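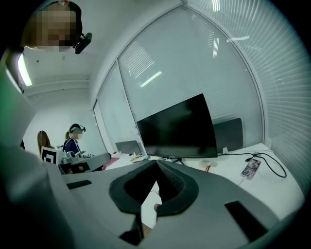
Booking a meeting room and then spending the first ten minutes of it hunting for a cable. Stop doing that. What follows is how I get a small office ready for a shared calendar, start to finish, one afternoon, no consultant. Worked for us at the Prultusville office and for Ok-hee Hong's team one floor up, who have twice the people and half the patience. If your office has glass walls, do step 4 properly. Glass means everyone can see who is in there, so they stop checking the calendar and just go by looking. Then the 2:00 people show up and it's a standoff.

What you need

A calendar system everybody already has. Whatever does your email is fine.
Card stock, a marker, removable tape.
One person who gets to say no. Ours is Gil-soo Han.
An afternoon when the rooms are quiet. We did ours on a Friday in July.

1. Name the rooms

Short names. Easy to say over the phone. We had "Large Conference Room B (East)" and people typed it five different ways. Now it's Ham and Rerkine. Silly, sure. Ham was Geum-ok Gil's idea and she won't say why. Both names fit on a calendar tile without getting chopped, so they stay.

Don't use numbers if your desks are numbered too. Don't name a room after a client, you will lose the client.

2. Make each room its own calendar

Not an event on somebody's personal calendar. A real resource with its own address, so you invite the room like you'd invite a person. In most systems it's in the admin area under Resources or Rooms. Fill in:

Name
Seats
What's in it (screen, phone, whiteboard)
Floor

Turn on auto-accept if free, auto-decline if busy. This one setting does most of the work. If you skip everyting else on this page, do this.

Test it. Book the room from one account, try the same slot from another. Second one should bounce in under a minute. If it sits there as "pending," auto-accept didn't save. Go back, save again, log out, log in.

3. Set the limits

Ours:

Longest booking -- 2 hours
How far ahead -- 100 days
Repeating meetings -- allowed, but they end when the 100 days run out and have to be rebooked

That last one annoys people. Keep it anyway. We found a weekly sync that had been holding Rerkine every Tuesday morning long after the project wrapped. Aslak Solheim was still on the invite and he'd moved departments.

Default meeting length: set it to 25 or 50 minutes if your system lets you. People need to get out the door.

4. Put a sign on the door

Paper is fine. Room name, big. Under it, smaller: how to book, who to ask. Tape it at eye level next to the handle. On glass, write on both sides or use two cards back to back, otherwise whoever is inside stares at blank card stock and peels it off. Ask me how I know.

Tablets outside the door are nice. We priced them, $196 a room plus mounting, and went back to paper. Maybe next year.

5. The ten minute rule

No-shows lose the room after 10 minutes. Write it on the sign. Some systems release the room automatically if no one checks in, but you need a panel or an app for that. Without one it's on the honor system, and it mostly holds.

6. Tell people, once, short

Here's what Chae-won Myung sent. Steal it.

"Starting Monday, Ham and Rerkine are booked through the calendar only. Add the room to your invite. If it says declined, it's taken. Meetings already on the old sheet have been moved over for you. Questions to Gil-soo, ext. 2360."

Do move the old bookings over BEFORE you send it. We sent first. Bad morning.

7. Check back after a month

Pull up both calendars side by side. Look for all day blocks, for solo bookings (one person, one room, every afternoon), and for slots that get declined over and over. Solo bookings usualy mean somebody needs a quiet place for calls. Talk to them before you make a rule.

If things go wrong

Room doesn't show in search: new resources can take up to a day to appear. Wait.
Double booking: somebody with admin rights forced it. Take the rights away.
Wrong time zone: check the room's own settings, it has one separate from yours.

Will add the phone app steps when I get to them.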